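4.3 Checking the finger pads of the hand-held grippers

Do this check before each recording session, and again after every 2,000 closings. The counter is in the Fedoruk program, on the page "Tools".

1. Stop the recording and wait 7 seconds.
2. Open the jaws fully.
3. Look at the face of both pads. If the surface is torn or shiny, change the pads as a pair (part 947).
4. Pull each pad lightly with two fingers. It must not move on its mount.
5. Lead the cable away from the jaws and over the outer side of the wrist.

Caution: do not clean the pads with alcohol. It makes the glue soft.
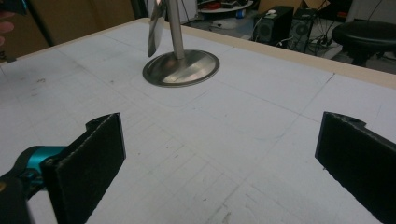
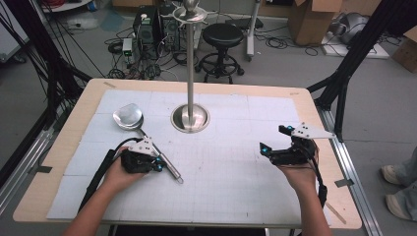 The grip test comes after the pads are checked, and it needs a thin and smooth metal object. A worn pad can still hold a cardboard box very well, so please do not test with a box. We use kitchen things at Clolside. A steel spoon, held in the left gripper as in the second picture, is a good choice, and the lined board under it helps you to notice a small slip. Lift the object a hand's width, turn the wrist slowly to both sides, and put it down again. Repeat the test 3 times with each gripper.

Note: if the object turns between the pads, tighten the two mount screws and repeat from step 2. If it still turns, write the gripper number in the Zesturico log and take the spare one from the Emix case.

Continue with 4.4, Setting the zero position.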